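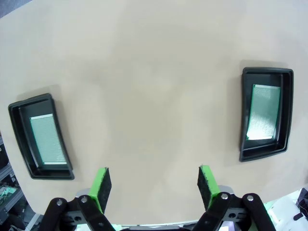 *Two black trays on a table, with a green circuit board in the left one.*

## How does a toy figure get its face?

Pick up a plastic superhero and look it in the eye. Somebody had to decide how grumpy that eyebrow should be.

Most figures begin as a sculpture. Some sculptors use clay, and some use a computer, where you can't get any under your fingernails. At Wurlow, a small toy maker, the sculptors work on heads much bigger than the finished toy, then shrink them. Wrinkles are easier to carve when they aren't the size of an ant's knee.

Next comes a mould, a hollow metal block shaped like the head inside out. Hot plastic is squirted in, it cools, and out pops a bald, blank hero. Nobody looks heroic at this stage.

Then there's the paint. A machine can stamp on eyes with tiny soft pads, one colour at a time. If a pad slips, the mighty Captain Bugti ends up staring at his own ear. Fancy figures are often finished by hand, with a brush thinner than your eyelash.

Captain Bugti has 48 parts, counting his cape and both of his spare hands. (He loses the spare hands first. Everyone does.)

### Why do some cost so much?

Small batches, mostly. A mould costs a lot to make, whether it's used for 1799 heads or a million. Share that bill between fewer toys and each one gets dearer - which is worth explaining to your grandparents before your birthday, not after.

### Try it

Roll some modelling clay into an egg. Give it a brave face. Now squash it and try for brave but slightly hungry.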